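How to Fix Up a Wire Shelf With a Wood Board (So Your Bowls Quit Tipping)

Updated April 26, 2018

Quick one today. Had three emails asking how I did the wood tops on my kitchen wire shelves, so writing it all down before I forget again. Cheap, one afternoon plus drying time. You don't need a shop.

The problem first. Wire shelves are great for air and light and terrible for anything with a small foot. Bowls rock. Egg cups fall over. Little spice jars lean on each other like they're tired. And crumbs go straight through to whatever is below, which at my place was the good glasses.

So: a board on top. Just sits there. Lifts off for washing.

What you need

Wire shelf, or a wire rack, whatever you've got
One board, solid wood if you can get it
Tape measure
Pencil
Hand saw, or have the store cut it
Sandpaper, a medium and a fine
Clear finish, safe for food once cured (read the can)
Old T-shirt for rags
Stick-on rubber feet or shelf liner

Measuring

Take the inside measurement, wire to wire. Not the outside. I did the outside on my first one and had a very nice board that fit nothing.

Measure at the front, then the back. Cheap racks are not square. Mine was off enough to matter. Go with the smaller number and then take off a bit more so you can get the board in and out without scraping your knuckles. If your rack has a raised mesh side, leave a small gap there too.

Write it on your hand or something. I walk into the store and forget every time.

Cutting

If the store will cut it, let them. Maureen Dawber taught me to bring the shelf along if it's small enough, and just drop it on the counter. No arguing over fractions.

Doing it yourself, clamp the board down, score the line with a knife first, then saw slow on the waste side. Scoring stops the top from splintering. Check the corner with anything square. A hardcover book works.

Straight edges matter more than you'd think here, the wire side makes a ruler line right next to your cut and any wobble shows.

Sanding

Medium first, always with the grain. Then fine. Break the edges a little with the fine paper, two or three light passes, corners too. Don't round them over unless you like that look.

Wipe off ALL the dust. Then wipe again. Dust under finish feels like toast.

Finish

Thin coats. I do 4 on the top and two underneath. You can stop at two on top if you want it duller, but the shinier board wipes clean faster and I put wet dishes down without thinking.

Let each coat dry all the way. Light sand with the fine paper in between, wipe, next coat. Do the bottom as well or the board may cup on you. Ask me how I know.

Last coat, leave it alone. Days, not hours. The can will tell you when it's cured and the can is right. I rushed one in June when it was sticky out and got a perfect ring from a mug, still there.

Color. I didn't stain. Clear finish warms up pale wood a bit on its own and I wanted it light because the dishes are light. Your call. Test on the offcut, always.

Putting it in

Rubber feet on the underside, one per corner. If the feet land in the holes of the mesh they're useless, so shift them until they sit over wire. Or skip the feet and use a piece of shelf liner, trimmed short so it doesn't peek out.

Set the board down, push on each corner. Any rock, add a second foot on that corner. 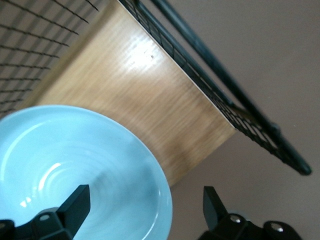 Now load it. Heavy stuff toward the back and over the supports, lighter stuff in front. Bowls you use daily go where your hand goes first. I keep one bowl out on its own for keys and garlic and don't stack on it, stacking is how glaze gets chipped.

If you do stack, same size with same size, and no more than 5 high. A square of felt or a paper napkin between them if they're handmade. Kulsoom Dogar uses coffee filters for this and I've switched over, they're already round.

Wire racks all have a weight limit and the board counts toward it. Thick hardwood is heavier than it looks. Check before you load up the cast iron.

Cleaning

Damp cloth, little dish soap, dry it right after. Don't soak it. Don't put it in the dishwasher, please. For the mesh, pull the board off and use an old toothbrush, grease likes the spots where the wires cross. I do mine every couple weeks. Ok, every month.

When the top starts to look scratchy, fine paper, wipe, one fresh coat. Takes ten minutes of work and then waiting.

Stuff people asked

Plywood instead? Vernon MacDonald did his that way. Fine, but put iron-on edging on the front or you see the layers.

Can I use an old cutting board? Sure, if it fits. Mine is from a plain shelf board but Ginette Carrier used a cutting board on a small counter rack and it looks better then mine. If it's been oiled, just keep oiling it. Clear finish won't stick well over oil.

Do I have to screw it down? No. Weight holds it. If you've got kids or a cat who jumps, a zip tie at the back through two small drilled holes, pulled snug. Drill before you finish the board so the holes get sealed too.

Under a window? Ok, but it will change color with the sun and leave pale circles where things sit. Move the bowls arond now and then.

Next up is the same thing for the bathroom rack, different finish for the damp. Send me your measurements if you get stuck, inside ones.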